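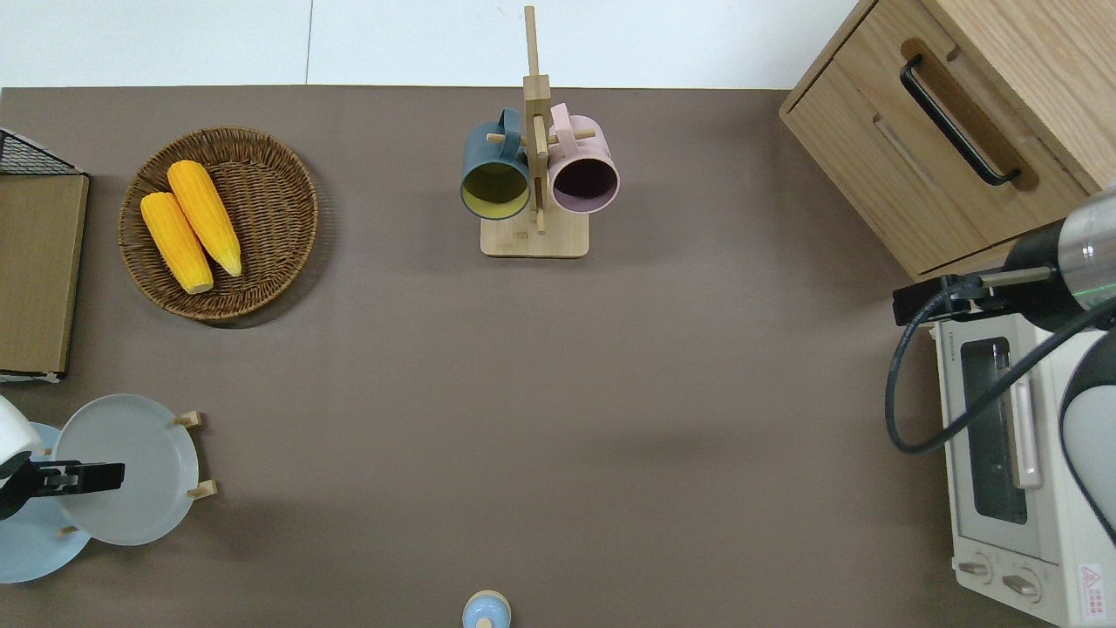 By the Learning Team, Tritier Robotics Centre
For readers aged 7 to 11

Visiting the robot kitchen

Every March, the Tritier Robotics Centre in Brilside opens its doors to schools and families. Visitors may walk through the workshops, speak to the engineers and watch robots at work. The part that most children ask about is the robot kitchen. This page explains what happens there, and what the words used by our guides mean.

What is the robot kitchen?

The robot kitchen is a worktop set out with the sort of things people have at home. There are mugs hanging on a wooden stand, plates standing in a rack, a basket with two ears of corn in it and a white toaster oven. Two robot arms reach in from the sides, one from the left and one from the right. The pair of arms and the computer that controls them are together called Seren.

Nothing is cooked during an open day. The kitchen is a place for practice. Engineers wish to find out how well a robot can pick things up, carry them and put them down again in a place where people also live and work.

What is a gripper?

At the end of each of Seren's arms is a black gripper. A gripper does the job of a hand, but it is much simpler. Your own hand has four fingers and a thumb, and your skin can feel whether something is smooth, rough, warm or slippery. Seren's grippers can open, close and turn. They cannot feel warmth at all.

The engineers must therefore think carefully about how hard each gripper should squeeze. If it squeezes too gently, a mug may slip. If it squeezes too hard, a plate may crack.

Why are plates and mugs difficult?

Picking up a mug feels easy to you because you have done it so many times. For a robot it is a long list of small jobs. It must find the mug, work out which way the handle points, move the arm without knocking anything, close the gripper and lift. A mug on a stand is harder still, as the handle has to come off its peg before the mug can go anywhere.

Plates bring a different problem. When a plate stands upright in a rack, the gripper has to take hold of a thin edge, and there may be another plate close behind it. Corn is bumpy and rounded, and it can roll. An oven door has to be pulled by its handle and swung along a curve. A straight pull will not do.

How does Seren learn?

Seren learns from examples. First, an engineer guides the arms through a task, such as moving a plate from the rack to the worktop. The computer records how the arms moved and what the cameras saw. The engineer then moves the objects a little and does the task again. For the plate task, Seren was given 160 examples before it was allowed to try alone.

After that comes the testing. Seren has made 1000 practice attempts at the plate task, and the engineers wrote down the result of every one. Attempts that go wrong are useful, as they show the engineers what to work on next. A computer program called Zoëga keeps all the results in order. It now holds 3163 of them, from every task that Seren has been set.

What will you see on your visit?

Each demonstration lasts 20 minutes and is led by a guide. The guide will tell you which task Seren is going to attempt. You may notice that the arms move slowly and sometimes stop. During a stop, the computer may be working out what to do next. Please be patient, and please do not call out to the robot. Seren does not understand speech.

When the task has ended, the guide will answer questions. Children may then try a hand-worked gripper at the activity table and find out for themselves how hard it is to lift a plastic cup with only two fingers.

Rules for visitors

Stay behind the yellow line at all times while the arms are switched on.
Do not lean over the worktop or touch anything on it.
Children under 6 must hold the hand of an adult.
Photographs are allowed, but please turn off the flash.
If the red light comes on, stand still and listen to your guide.

Words to know

Attempt: one try at a task, whether or not it goes well.
Demonstration: showing other people how something is done.
Gripper: the part of a robot arm that takes hold of things.
Task: a job with a clear beginning and end.

Schools wishing to bring a class should ask their teacher in charge of visits to write to the Learning Team. Group visits take place on Tuesday mornings and begin at 10 o'clock.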